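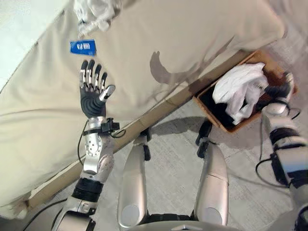 Vol. 82 | Page 14

**The Unmade Bed**

Bedding remains among the hardest tests of a household machine. A duvet has no fixed shape, and every pull at one corner alters the other three. At the Brudness laboratory, where a humanoid robot has been assigned the bedroom since July, the work proceeds slowly and under close supervision.

The robot reaches into a woven basket with its right hand, its fingers curled beside a white bundle, while the left is held open near the duvet. A person would give the posture no thought. For the machine, each arm must be planned separately and the balance of the body maintained throughout.

Catríona Dunne, who directs the household program, is measured in her claims. "We can pick up a cloth," she said. "Whether we can put it where the family wants it is a separate question, and we do not yet have a good answer."

Her team logged 1581 attempts at clearing and straightening a bed before the summer review. The robot completed 82 without help. Most failures occurred at the moment of grasping – two layers of fabric taken for one, or a fold that slipped from the fingertips.

Results on the shop floor are more encouraging. Branonell, a linen supplier in Hayes, runs fixed arms that sort 3000 folded towels per shift. Those towels arrive flat, in one size and facing one direction. Few bedrooms offer such conditions.

Dunne expects basket work to reach trial homes first, with bed-making to follow at a date she declines to give. The laboratory's next tests will introduce fitted sheets.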